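Dultex demo day at the Poltora courtyard
Fri 8 May

I've been meaning to see the Dultex hand-held gripper kit since the February newsletter, so when the open day came up I booked the late morning session. Poltora is a cafe and garden place with a deck out the back, a brick wall with lamps on it and plenty of trees. Parking is on the street. Get there early, as I ended up two blocks away.

The kit on show was the Nito, their entry model. You hold it in your hand and work the two fingers yourself while a camera on the tool records the job, and the recordings are used to train a robot arm later. Dultex sells the tool on its own or with a service where they sort and label your recordings for you. I was there for the tool. We have a small packing bench at work and want to find out if we can teach an arm to handle mixed items without buying the arm first.

The session started with a talk that went a bit long, mostly on the service plans. The base plan covers 400 recordings a month. The next one up covers 1033, which is an odd number, and I didn't get a clear answer on how they came to it. After that we went out to the deck and took turns at a round table with a rippled glass top.

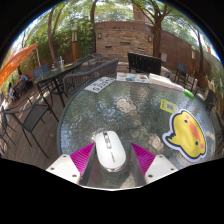 My first go was clumsy. I came in too steep and had to back off and start over -- the trick is to line the gap up with the item before you go down to it. By the fourth or fifth try I had the hang of it. The magenta pads are ribbed and give a little when they close on something, so you don't need to squeeze hard. Smooth plastic was fine. Paper lying flat on the glass was the hard one, and I only managed it by pushing a sheet to the edge of the table first.

Glass outdoors is a rough test for any camera. You get leaves and sky reflected in the top, and patches of sun that move while you work. I asked if they would do the same demo under shop lights and was told there is a second open day planned at Grube, which is their indoor site. I'd go to that one if your work is all indoors.

A few notes on the hardware. The finger plates are dark grey and the mounts behind them are a lighter colour, with small screw holes. Pads are sold in pairs. I was quoted $3484 for the full kit with case and charger, and a $200 deposit holds one for you. Delivery is around six weeks. Weight was fine for the first while, but my wrist was sore by lunch and I would want a strap or a rest for a full shift.

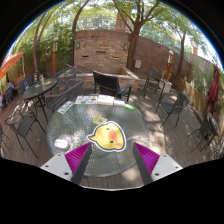
The Nito's ribbed magenta finger pads at the demo table, Poltora deck.

Lunch was sandwiches and they were decent. There was a question period afterward, mainly about file storage and who owns the recordings. The answer was that the customer owns them on every plan, and that the service plans can be dropped with a month's notice. I asked for that in writing and they said it is in the contract -- I have a copy at home and haven't read it all yet.

I didn't put down a deposit. We'll borrow a demo unit for a week first, which Dultex does free of charge if you pay the courier, and try it on our own bench with our own boxes.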